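Minutes of the fault review, Pendanard cell, November
Start 9:30 a.m., room 62
Chair and minutes: Ans Dekker
Circulated to: Undener controls group, Gonura service desk

## 1. Previous minutes

Accepted with one correction. The spare finger pads were ordered from Gonura, not from Undener.

## 2. Fault 433: uncommanded gripper opening

The fault was logged twice during bun transfer work, both times on the same arm. The gripper opened with no open command in the controller log. On each occasion the bun was dropped short of the plate. The operator pressed the stop and the arm held position. No injury, no damage to the arm.
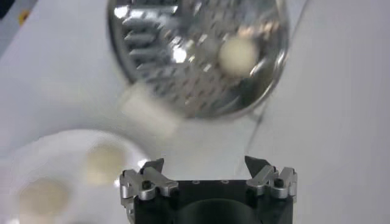

The Undener group presented the command log against the gripper's own position record. The two agree until the fault, then the position record shows travel to fully open with a stale timestamp. The wrist view was reviewed as a reference for the open position, with the fingertips wide apart above the black body and the grater beyond them. Pad alignment was accepted as not contributing. The meeting agreed that the fault lies between the controller and the gripper board.

## 3. Probable cause

Two candidates remain.

- **Intermittent connector at the wrist.** Resistance changed when the cable was flexed by hand with power off. The effect could be repeated at one bend angle only.
- **Watchdog default.** On loss of communication for 500 ms the gripper board goes to its default state, and the default in the current firmware is "open."
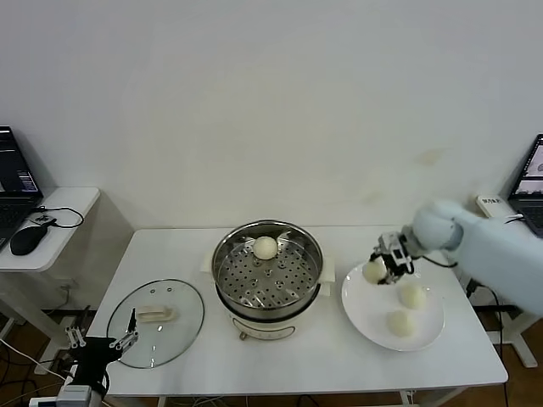

The second item does not start the fault but decides what the gripper does once contact is lost. Ans Dekker asked that it be treated as a safety matter whatever the outcome on the connector. The default should be "hold" for all food handling tasks. Gonura to confirm that "hold" does not overheat the finger motor over a long stop.

## 4. Risk near the steamer

The risk sheet covers contact with hot surfaces but not a dropped load over an open steamer. Agreed to add it. Until fault 433 is closed:

- no hand inside the arm's reach while the steamer is powered
- arm speed limited to 69 percent of the task setting
- stop button within reach of the operator at all times
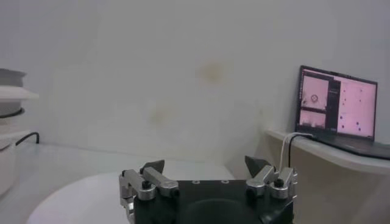 The speed limit applies to both arms. Hứa task scripts that override speed are to be locked until the limit is lifted.

## 5. Logging

The controller log and the gripper record use separate clocks, and matching them by hand delayed the review. Undener to put both on one time source. The fault banner on the operator screen also clears itself when communication returns. It must stay up until acknowledged.
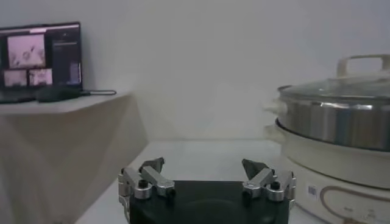
Fault entries will be kept with the full gripper record attached, including entries the operator considers minor.

## 6. Actions

| No. | Action | Owner |
|---|---|---|
| 1 | Replace wrist connector and cable, keep old parts | Gonura |
| 2 | Change watchdog default to "hold" and retest | Undener |
| 3 | Update risk sheet | Ans Dekker |
| 4 | Lock Hứa speed overrides | Undener |
| 5 | Common time source, latched banner | Undener |

Fault 433 remains open. Next review after action 2 is complete.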